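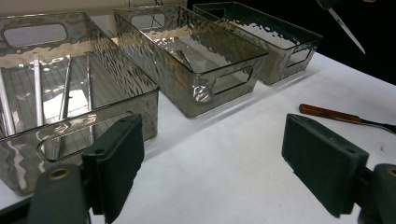
Ross Tosh wrote back after the May report that he liked the open bins but wanted to know whether people would really put things back in them once the novelty had gone. They do! I was nervous about it myself, having watched the old drawers fill up with everything except what was written on the front, so I'm very happy to be starting this report with a good answer.

Progress report on the Ivthorpe shared workshop, sorting and storage
Sep 15, 2026
Prepared for Ross Tosh by Vaughan Kerslake

Sorting
We have now been through all the small stock, which means 14 drawers emptied and their contents given a proper place. The long metal rods were the worst of it. They used to live upright in a corner and slid down behind the bench whenever the door was shut hard. Now they lie flat in a bin, side by side, and you can tell how many are left without tipping anything out. The ridged floor of the bin is a nice touch too.

Bins
We went for the smoky-grey see-through kind with the rippled sides, and I'd choose them again tomorrow. The oval handles mean you can get hold of a bin from the side or the end, which matters when you are lifting one down past somebody's elbow. Small parts are a little harder to make out through the ripples – you can see there is something dark in there, but you may need to look in over the top to know what. Labels on the ends should sort that out, and we'll keep them clear of the handles.

Sessions
The Cirillo evening group has taken to the new layout faster than anyone. Setting up used to eat the first part of every session and they are now at work while the kettle is still on. We ran 6 sorting evenings over the summer and people kept asking for another (I had expected to be begging for help by the third).

Still to do
Two shelves are waiting for brackets from Tornon. The first lot came in the wrong depth and went back. The Jedari cupboard has not been touched yet and I would like to leave it until the shelves are up, or we will only be moving piles from one end of the room to the other.

Money
We are within the storage budget. I'd like your agreement to move what is left on the drawer repairs line over to labels and two more bins, as the drawers themselves are going.

Do come and have a look before the next payment is due, Ross – any evening session is fine, and the side door is the one to use while the front step is being relaid.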